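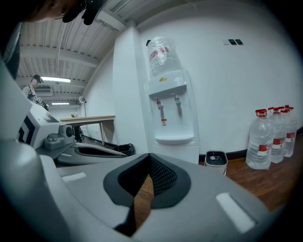 4.2 Coalition bargaining after the March vote

The second case is the Tenthorpe assembly, where no party came out of the March election with a majority. The assembly has 40 seats, and the threshold for entering it is 5 percent of the valid vote. Four parties crossed it. The outgoing governing party lost its majority but remained the largest group, and under the standing rules it was given the first chance to form a government.

Our account of the talks relies on the position papers the parties exchanged, the minutes released by the assembly clerk, and 214 news reports coded by topic and by the party quoted. The coding scheme is the one used for the Jelten case in Section 4.1, with one change. Statements about the choice of premier were given their own code, as they had been folded into "portfolio" in Jelten and proved hard to separate afterward.

Three findings stand out. First, policy distance explains little of the order in which parties were approached. The largest party opened talks with the group furthest from it on taxation, and left its nearest neighbor until the second round. The Shao index, which ranks possible coalitions by the policy gap between their members, placed the eventual government fourth among the workable options. In Jelten the same index picked out the government that formed.

Second, the talks slowed down whenever a party had to consult its members. Two of the four parties require a ballot before joining a government. Their negotiators asked for written terms early and refused to discuss posts until those terms were settled. The other two moved back and forth between policy and posts, often in the same meeting.
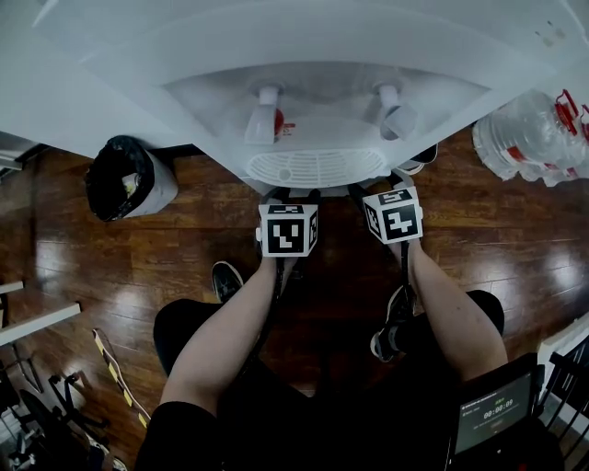 Figure 3. Water dispenser with two taps and a slotted drip tray.

Third, the smallest party gained more than its seats would predict. It held the balance in every majority that excluded the former governing party, and it received the justice portfolio as well as the chair of the budget panel. This agrees with the standard view of pivotal parties - though the size of the gain depends on how the budget chair is weighted. We give it the same weight as a junior ministry. Treating it as a full ministry widens the gap but does not change the ranking of parties by payoff.

The regional dispute over Pivmont played a smaller part than press coverage suggested. It appears often in the news reports, mostly in statements made to local outlets, and only twice in the minutes. The final agreement gives it a single paragraph and refers the boundary question to a later session.

Voter reaction is harder to measure. The only survey taken during the talks had 3076 respondents and asked about preferred coalitions, but it did not ask how respondents had voted. We therefore use it only to describe overall support for each option, and return to the question of voter punishment in Section 5.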